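4. Scoop and pour task (Hosia kitchen set)

Read section 3 first if the arm isn't homed. Everything below assumes it is.

Short version for people who only want to know if it can do the chore yet. Sort of. Moving beans from a bowl to a small pot with a spoon is something a kid does without looking. The arm gets there on good days. Last full round on the Hudow bench was 951 attempts, and Gwion Parri marked each one pass or fail by the rules in 4.4. Long way from leaving it alone in a kitchen. Good enough to be worth measuring.

4.1 Set the table

1. Wipe the table. Dry it. A damp patch reads as an object under the wrist camera.
2. Bowl of beans near the middle, where the arm can reach it from above. Heap them up, don't level.
3. Small red pot within a hand's width of the bowl. Spout doesn't matter, handle does — keep it away from the wall.
4. Spoon. Two starts allowed: in the beans, or standing in the red pot. Write down which. Scores from the two starts are not comparable, please stop mixing them.
5. Big black pot toward the back. Its glass lid goes flat on the table, knob up.
6. Clutter to taste. Measuring cup, towel, toy vegetables, eggs. Leave them near the task, thats the point of them.
7. Hands out. Clear the controller screen, then Ready.

Note: eggs count as clutter only. There is no egg task in this release. Don't ask the arm for one.

Note: towel stays out of the bowl-to-pot path. A fold catches a fingertip and the joint limit trips.

4.2 Reach and grasp

1. Pick Scoop from the Eltix menu. Check the start shown matches the one you wrote down.
2. Speed to 2 for the first run of the day. Up to 5 once you trust it.
3. Press Go and keep your thumb on Stop.
4. Fingers should open before they come down. If they come down closed, Stop, re-home.
5. Watch where they close. High on the handle is fine. Down by the scoop is a fail, even if it lifts.

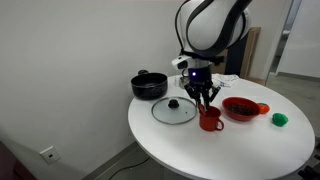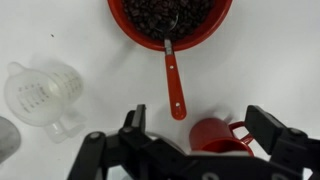 Spoon in the beans, handle pointing at the gripper.

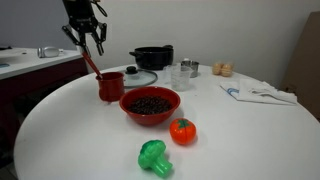
Spoon start in the red pot. Gripper above the handle. 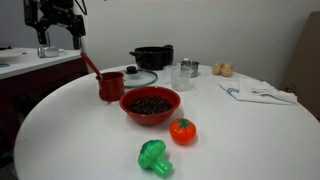
4.3 Scoop, carry, tip

1. Let the arm finish the dip. It pauses at the bottom, that is normal, don't nudge it.
2. Lift should be straight up. If the bowl drags along with the spoon, Stop.
3. Carry. Some beans drop. Leave them till the run ends.
4. Tip over the red pot. One tip per run. A second try without pressing Go again means the settings file is wrong, see 6.2.
5. Spoon goes back where it started. Usually the messiest part. A handle leaning on the rim is hard to let go of cleanly, and the arm has no idea when it has knocked something.
6. Wait for the green message on the controller, then reach in. Not before.

CAUTION: fingers pinch. Never fix the spoon by hand while the arm is live, even at speed 2.

CAUTION: dry beans only. No hot water, no stove, nothing that can scald. The name on the box says kitchen set, the gripper is not rated for one.

4.4 Scoring

Pass: beans in the pot, spoon back, bowl upright, lid not moved off the table.
Fail: anything else. No half points.
Time limit is 27 seconds from Go. Over that is a fail even if it was a lovely scoop. A person would of had the coffee on by then.

If you help the arm in any way, mark it Assisted and leave it out of the total. Periklis Psarras checks the sheets on Friday and will ask.

4.5 If it goes wrong

Gripper closes on air — handle is probably end-on to the camera. Turn the spoon a quarter and rerun.
Grabs the pot instead of the spoon — red on red. Known problem. A strip of Gough matte tape on the handle helps, but note it on the sheet.
Stops over the glass lid — reflection. Turn the lid or dim the overhead light.
Pushes the bowl — table height has drifted. Redo 3.5.
Beans under the base — power off first, then brush. Never blow them out, they end up in the cabel tray.

4.6 Between runs

Beans back in the bowl, heap again, spoon to its start. Clutter can move, bowl and pot cannot. New grid position only after a full sheet.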